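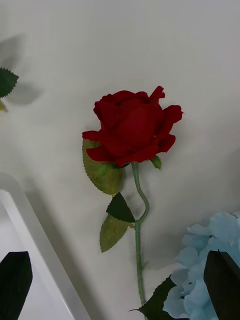
Page last changed: 2022-11-14

Bisley Street Garden Club
Minutes of the regular monthly meeting

Held in the back hall, Bisley Street Library. Called to order at 7:05 p.m. by the chair, Samran Nuchit. There were 19 members present, which is a quorum. Apologies were received from the Pollow Road members, who had a water main repair on their street.

1. Minutes of the last meeting

The minutes were read. One correction: the delivery of leaf mulch was to the north gate, not the south gate. Approved as corrected.

2. Matters arising

The broken latch on the tool shed has been replaced. The new key is the same for both doors. Members holding an old key should drop it in the box inside the shed.

The letter to the city about the storm drain on the corner of Pollow Road was sent. A reply came saying the drain is on the list for clearing before the end of winter. The chair will write again if nothing has been done by the January meeting.

The question of dogs in the plots was put off again, as the member who raised it was not present.

3. Money

The balance in the main account is $632. The plant sale account was closed and what was in it is included in that figure. The only large bill still to come is the water bill for the fall quarter, which last year was $262. It was asked whether the club should expect the same amount this year given the dry September. The chair said the meter reading was lower than last year's at the same date, so the bill should be no higher.

A motion to keep plot fees the same for next year was made and seconded. There was some discussion. One member thought fees should go up a little every year so that there is never a big jump. Another said people had already been told at the sign-up table that fees would not change. The motion carried, with 3 opposed.

4. Water

Outdoor taps will be shut off for the winter the Saturday after this meeting. Hoses must be drained, coiled and hung in the shed before then. Hoses left on the ground will be put in the lost and found barrel.

The rain barrel behind the compost bays has a slow leak at the spout. It was agreed to empty it now and look at the spout in spring. A member offered a used barrel in place of it. The offer was accepted if the barrel did not hold anything but food.

5. Compost

There is still trouble with the middle bay. Somebody is putting in whole pumpkins and branches thicker than a thumb. Pumpkins are welcome but must be cut up. Branches go on the brush pile by the fence. The sign is faded and a new one will be painted on a board from the old bench.

It was asked if the club could take leaves from neighbors who do not have plots. Agreed, as long as they are in paper bags and left by the gate. Plastic bags will not be taken.

6. Seed order

The group order will go to Nilsuwan Seed again this year. Order sheets are on the clipboard in the shed and must be filled out and paid for by the January meeting. Late orders cannot be added, as the group discount is worked out on the total.

Several members reported poor results with the long white radish. Others had no trouble with it. Those with poor results had planted in the lower row, where the soil stays wet, and it was suggested that they try it in a raised bed. The bush beans did well for everyone who spoke. The chair asked that members write down the variety name when they report a problem, since "the yellow squash" could be any of four in the catalog.

7. Lower row drainage

The two plots nearest the alley were under water for part of October. Three choices were discussed: digging a shallow ditch along the fence, building up the soil in both plots, or leaving the plots empty and using the space for storage. The ditch was favored, but the gas line runs somewhere near the fence and would have to be marked first. The chair will call to have it marked. No digging is to be done before that.

The holders of those two plots will be offered first pick of any plots that come open in spring.

8. Winter supper

The supper will be held in this hall after the January meeting. It will be potluck as before. A sign-up sheet was passed around. There are plenty of desserts and not enough main dishes, and members who have not signed yet are asked to bring something hot. The library asks that no candles be used. Tables must be wiped down and folded by 9:30 p.m.

It was asked if the club would pay for paper plates. Moved, seconded and carried that it would, up to $20. A member asked that people bring their own plates if they are able to.

9. Talk

A visitor from Trestasia Nursery spoke on pruning fruit trees in small yards. The main points were to prune apples and pears while dormant, to leave cherries until summer, and not to take off more than a quarter of the tree in one year. Wound paint was not recommended. In reply to a question, the speaker said an old apple that has been let go for years should be brought back over several winters. Handouts are in the folder at the library desk.

10. Other business

A pair of blue gloves and a hand fork were found by the north gate. They are in the lost and found barrel.

The gate was found unlocked twice in the past month. The last person out must lock it, even if they expect someone else to come by later.

A member asked if the minutes could be posted sooner. The chair said they would be put up within a week of each meeting.

11. Next meeting

The club does not meet in December. The next meeting is in January, same place, 7 p.m., with the supper to follow. Fee forms will be handed out at the door.

Adjourned at 8:40 p.m.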